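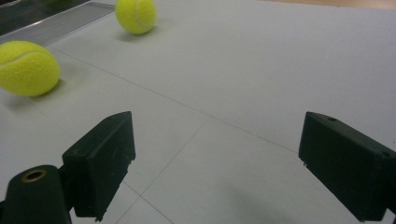

**Unit 4: Care of the Hand-Held Gripper - Student Handout**

Issued 27 May 2020. Read these notes before the practical session and bring them with you.

## 4.1 Scope

This unit covers the inspection, cleaning and refitting of the fingers on the Carora hand-held gripper. The drive and the handle electronics are covered in Unit 5 and must not be opened during this session. Students who have not completed the Salance bench induction may observe but may not handle tools.

## 4.2 The parts to be inspected

Each gripper carries two rectangular finger blocks. The flat inner faces do the holding. The outer faces and top edges take most of the knocks, and light scratches and scuffs are expected after normal use. They are recorded but do not call for replacement.

A chip is a different matter. Small notches may form at the inner tip, where the block meets the table or the rim of an object. Any chip at the inner tip must be entered on the inspection sheet with its position: left or right finger, upper or lower edge. A chip that reaches the flat of the inner face means the finger is withdrawn from use.

The mount holds a round, brass-coloured threaded insert. Look straight down into it under the bench lamp. The thread should be clean and the ring should sit square in the mount. If the ring turns with the screw, stop and tag the tool.

## 4.3 Procedure

1. Open the gripper fully and switch it off at the handle.
2. Wipe both fingers with a dry cloth. Felt fibre from the tennis balls gathers on the inner faces and in the screw holes.
3. Inspect both fingers and the insert as set out in 4.2.
4. Remove the finger screws and place them in the parts tray, left and right kept apart.
5. Clean the screw holes with the soft brush. Solvent is not permitted on the finger blocks.
6. Refit the fingers. Tighten each screw by hand, then finish with the preset driver. Do not use a driver from another bench.
7. Close the gripper slowly. The inner faces should meet along their full height - a wedge of light between them means one block is seated at an angle.

If step 7 fails twice, return the tool to the Naditz cabinet with a red tag. Do not pack the mount with tape or card.

## 4.4 Function check

The check is done with tennis balls on the white table. Keep them clear of the fingers until the gripper has been opened and closed once with nothing between them.

Bring the fingers down on either side of one ball, close, lift it clear of the surface and hold for 10 seconds. Set it down and release. The ball should not roll within the grip during the hold. Repeat with the second ball, approaching from the other side of the table.

The table has seams between its panels. Set the ball down on a plain area, as a seam can start it rolling and give a false result.

## 4.5 Records

Enter the tool's cycle count before and after the session. Fingers are inspected every 1000 cycles and whenever a tool has been dropped. Use Form 116 for routine inspection and Form 128 for a withdrawn part. Both are kept in the Nishimura room beside the sign-out book.

## 4.6 Before the next class

Complete the inspection sheet in ink and hand it in at the end of the practical. Read section 5.1 on the handle and trigger, and review the notes on thread damage from Unit 2.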